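About Anico

Anico sells plain dishes for everyday tables. We carry bowls, saucers, small plates, cups and the racks to dry them on. Most of what we sell is white, light gray or pale green, and most of it is on the small side. We do not carry gold rims, holiday patterns or anything with words printed on it.

We started in Zestbridge with a single shelf of white bowls in the back of a hardware store. Customers bought the bowls and then came back asking for a plate that would go with them. The current line has 27 pieces. Any of them can be bought singly, so a household that breaks one saucer does not have to buy a set.

We look at dishes together on a brown tabletop before they go in the catalog. A white bowl and a pale green plate are easy to judge against brown, and it is close to the color of the tables many of our customers have at home. 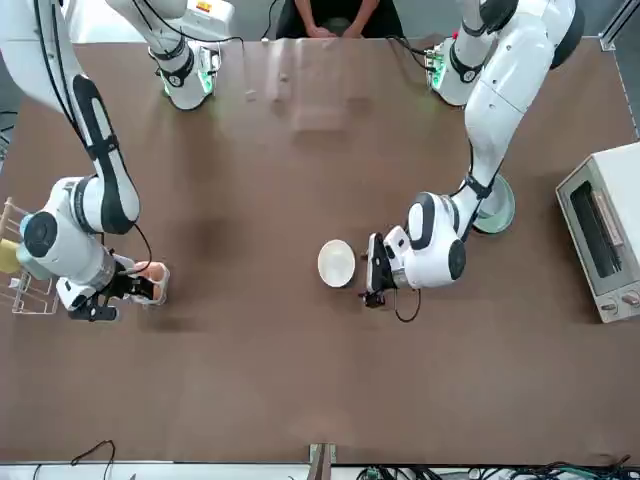

What we look for

A dish has to be comfortable to pick up with one hand. It has to sit flat. The rim should be easy to wipe, and a plate with a raised rim should hold a little sauce without spilling it on the way to the table. We fill bowls with soup, cereal and cut fruit and eat from them at lunch for a few weeks before we decide.

We also check how each piece dries. Some bowls have a deep foot ring underneath that holds water after washing, and we turn those down. Wire racks are tried with plates first and then with a mix of plates and bowls, the way a rack gets loaded after supper.

Color is matched by eye. Our greens have changed over the years, and the older pieces are a little warmer than the new ones. If you are adding to dishes you bought before 2015, send us a photo taken in daylight and we will tell you which batch is closest.

How the pieces go together

Nothing in the line has to be used for one purpose. A shallow gray bowl on a mint green saucer works for oatmeal, and the same saucer goes under a cup in the afternoon. The small white bowls are for an egg, nuts, jam, or whatever would roll around on a plate. Many customers tell us they use theirs for keys.

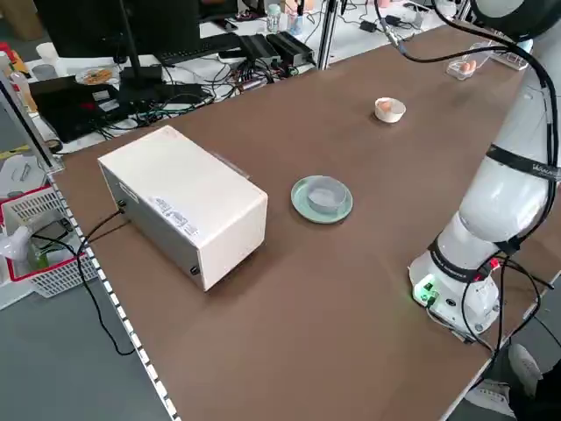
M. Dolan

I write the catalog and answer most of the mail, so I will add a few notes on questions we get often.

Saucers stack better than bowls. If your cabinet is short, keep the saucers in one pile and set the bowls two deep beside them. Our shallow bowls take less height than the round ones but need more width, and 18 inches of shelf is enough for three piles side by side.

Pale green does not have to match anything. People worry about this more than they need to. Start with one green plate among white ones and see if you like it.

White shows coffee and tea. Baking soda on a damp cloth takes off most stains. Please do not use steel wool.

For cups, look at the inside as well as the outside. A plain white inside lets you see what you are drinking and if the cup is clean. I fill a new one partway with water and tip it under the window, where an uneven glaze is easiest to spot.

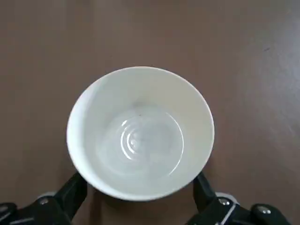

Plain white, with clear water in the bottom.

Visiting and ordering

Our showroom is at 206 Josotance Street, Zestbridge. The entrance is on the side, next to the loading door. We close for inventory the first week of April each year, and orders placed that week ship when we reopen.

Returns are accepted within 30 days if the piece has not been used. Pieces that arrive broken are replaced at no charge. Keep the box until you have unpacked everything.

Page last updated 25 October 2020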